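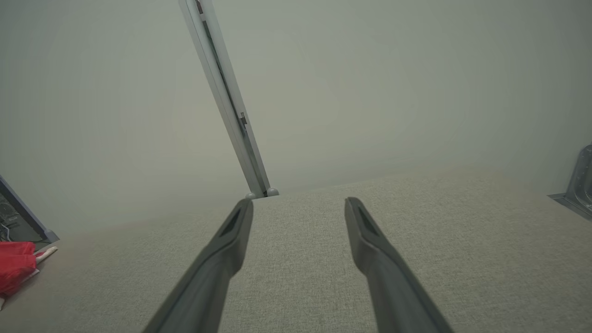
Figure 3. Wrist-camera view with the gripper open above the grey fabric surface. Part of a red object is visible at the left.

3.2 Collection of demonstrations

Demonstrations of garment handling were gathered in July at the Clullon site, using the Unance teleoperation interface described in Section 3.1. Two operators worked in alternating shifts, and each was asked to complete a short practice block before any recording was kept. The final set holds 900 demonstrations, of which 271 were reserved for evaluation and never used in training.

An episode was recorded from the moment the operator took control until the gripper was released and withdrawn. Operators were free to choose their own grasp point. We gave no instruction on speed, although pauses of more than 11 seconds caused the episode to be discarded. Furniture, cables and other household items were left in view throughout, as the policy is intended for rooms that have not been cleared beforehand.
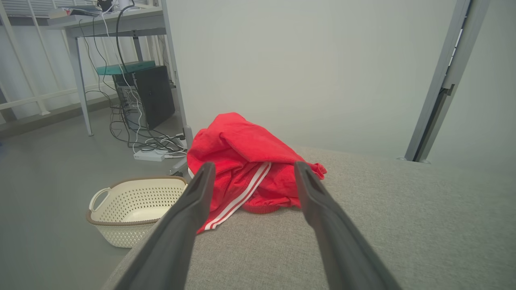 Soft items present a particular difficulty for labelling. A garment has no fixed outline, and a fold may hide the waistband or cuff that would otherwise serve as a landmark. Annotators therefore marked the intended grasp region on the first image of each episode — a coarse polygon was sufficient — and left the remainder unlabelled. Where two annotators disagreed, the label drawn by Mei Haverford was retained, following the procedure of Okafor and Delacroix.

Labels were stored alongside the joint readings in the Voltel format. Episodes with missing readings were removed before the split was made.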